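我学中文已经很多年,但是用中文写一篇文章表达意见,还是第一次。如果有的句子读起来奇怪,请大家原谅。我想谈的是慈善骑行,就是骑着自行车去很远的地方,同时请别人为某个目的捐款的那种活动。

先说明我的立场:我自己骑过,也筹过钱。两年前的八月,我跟朋友们从Clivlow出发,用21天骑到Drirnton。我们四个人,每人背后都有一个捐款网页。网页上写着我的照片、我的路线、我的梦想,最下面才有一行小字,说钱会给Plunska的一所成人夜校。我当时没有觉得这个顺序有什么问题。现在我觉得有问题,所以写这篇文章。

## 里程和贫困有什么关系

慈善骑行的逻辑,大家一般不去检查。一个人骑得越远,别人就捐得越多,好像痛苦可以按公里换成钱。我骑到第二个星期,膝盖很疼,在路边给大家发了消息,那天的捐款比平时多。我很高兴,也有一点不舒服。夜校的学生并没有因为我的膝盖而更需要钱,他们的需要在我出发以前就已经存在。

我有一位老朋友叫Talha Mohmand,他在那所夜校教数学。我骑完以后去看他,带着一种英雄回家的心情。他请我喝茶,问了路上的天气,然后问我一个问题:“如果你坐火车来,会有多少人捐钱?”我回答不出来。他没有批评我的意思,他只是真的想知道,因为学校每年都要做预算,而骑自行车的人不是每年都来。

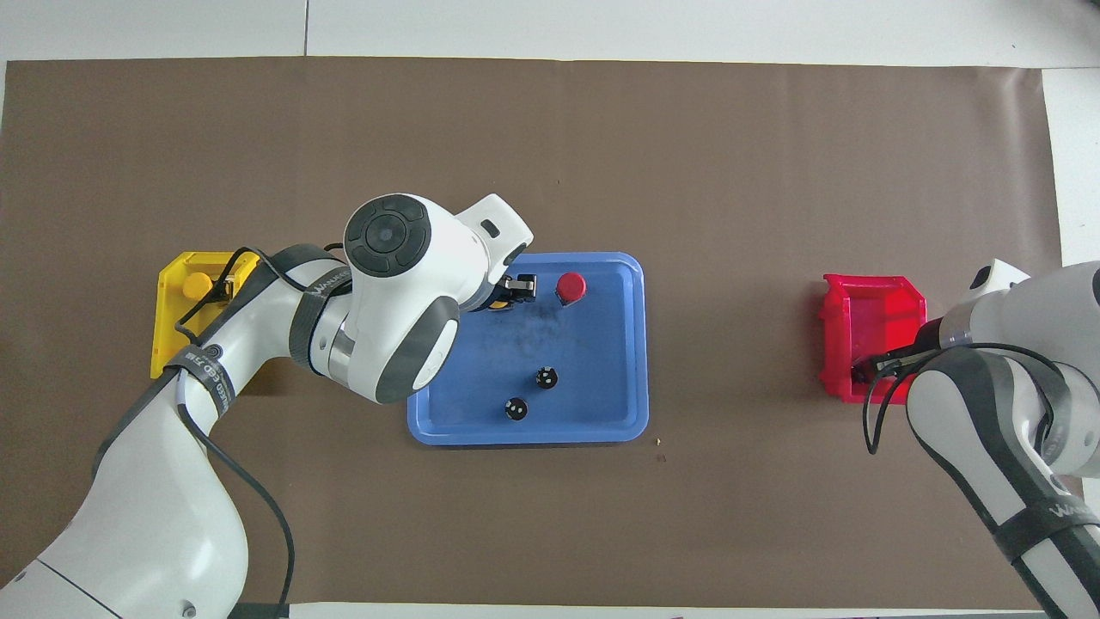 这个问题我想了很久。支持慈善骑行的人会说,形式不重要,钱到了就好。我同意一半。钱当然重要,夜校用我们筹来的钱修了暖气,冬天上课的人不必再穿着大衣写字。谁要说这件事没有价值,我会跟他吵架。但是形式也会留下后果。捐款的人记住的是我,是我的膝盖和我翻过的那座山;他们当中能说出夜校名字的人,我猜很少。第二年我没有骑车,我给同样的一批朋友写信,请他们继续支持学校。大部分人很客气地回信,问我这一次要骑到哪里。

我不怪他们。是我自己教他们这样想的。

## 关于“提高关注”这句话

我们出发前常常说,除了筹款,我们还要“提高大家对贫困的关注”。这句话在中文里听起来很正式,在我的母语里也一样正式,所以很少有人问它具体是什么意思。我想老实地回答一次:在我们的旅行中,它的意思是我们穿着印了字的骑行服,经过许多村子,有人向我们挥手,我们也向他们挥手。

有一个晚上我们住在Dzene。那是一个不大的地方,工厂关门以后,年轻人大多走了。旅馆的老板娘给我们煮了汤,听我们讲为什么骑车。她听完说,很好,很好,然后问我们,从城里来的长途车还有没有恢复的希望,因为她的儿子每次回家要走很长的路,从公路一直走到村里。我们都不知道。我们骑过那条公路,知道它的坡度,知道哪里有水,哪里的路面不好,可是我们不知道那里已经没有长途车。

后来我把这件事写进了游记,写得很感人,读者也很喜欢。今天再读,我发现我写了汤的味道,写了老板娘的围巾,长途车只写了半句。一个人骑自行车经过贫困的地方,很容易把贫困看成风景的一部分。骑得慢,确实能看到比坐汽车更多的东西,这一点骑行的人说得对。不过看到以后要停下来问,问了以后还要记住,这两件事自行车不能替我们做。

## 我也不同意另一种批评

写到这里,可能有人以为我反对慈善骑行。我不反对。有一种批评我觉得太容易,就是说:“你们把买装备和机票的钱直接捐出去,不是更好吗?”这句话算账是对的,但是它不了解人。多数人不会因为省下一次旅行就把钱捐出去,我自己也不会,我可能会用它换一台新的冰箱。人需要一个故事,需要一个开始的日子和一个结束的日子,需要朋友在旁边说加油。自行车给了我们这些东西,而且它便宜,安静,什么年龄的人差不多都能参加。
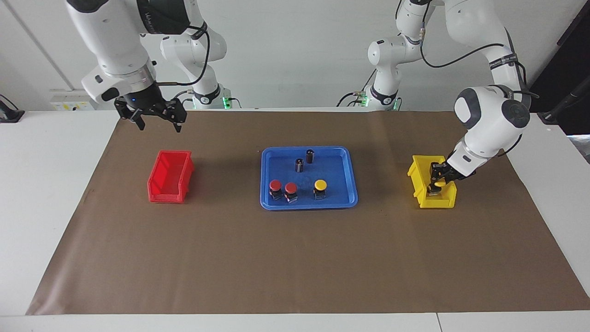

另外,骑行对骑的人本身也有好处,我觉得不必为此害羞。我在路上变得耐心了,学会了修链条,也学会了在下雨的时候不跟同伴说话,等雨停了再说。如果一个人说“我喜欢骑车,我想去远的地方,顺便我也想为别人做一点事”,我认为这是一句很诚实的话。让我不舒服的是把顺序反过来讲,好像我们是为了夜校的学生才不得不去看日落。

所以我的建议都很小,也许小得不好意思叫建议。

捐款的网页,请先写受助的人或者机构,写他们在做什么、缺什么、一年要花多少钱,然后再写骑车的人。我知道这样的网页不好看,可能也会少收到一些钱。我愿意接受这个损失。如果一个捐款的人看完学校的介绍就不想捐了,那么他本来是在给我的假期送礼物,我们可以用别的方式感谢他。

骑行者自己的费用,请自己付,并且清楚地写出来。我们那次有两个人用一部分捐款付了旅馆,金额不大,出发前也告诉过大家,规则上没有错误。可是Talha后来在账上看到这一项,他沉默了一会儿。我宁愿他骂我们。

还有,请给捐款的人一个不骑车也能继续的办法。每个月一点点的定期捐款,对夜校来说比夏天的一大笔更有用。Talha解释过理由:老师的工资每个月都要发,一大笔钱来了,学校不敢用它请老师,只敢用它修东西。我们的暖气就是这样来的。那几年学校其实更缺一位晚上的语文老师,但是没有人敢为一笔只来一次的钱签合同。这件事我骑车以前完全不知道,也没有想过要去问。如果我出发前给他打一个电话,我们的整个计划可能会不同。

最后这一点是我最想对年轻的骑行者说的。你们会花很多个晚上研究轮胎、睡袋和路线,我也花过,这是很快乐的晚上。请从里面拿出一个晚上,跟你们要帮助的那个地方的人谈话,让他们先说。不要带着准备好的方案去,也不要问他们“你们感谢不感谢”,这个问题听起来荒唐,可是我见过有人用客气的说法问出来。

今年我又在准备一次旅行,路线短得多,从Plunska出发,到Drirnton结束,正好跟上次的最后一段一样。这次的捐款按月进行,跟公里数没有关系,我骑不骑完,钱都会到学校。有个朋友听了说,那你为什么还要骑呢?我说,因为我喜欢骑车。他想了想,觉得这个理由不够,到现在还没有登记。我准备星期二再给他打一个电话,先跟他讲讲夜校的事情。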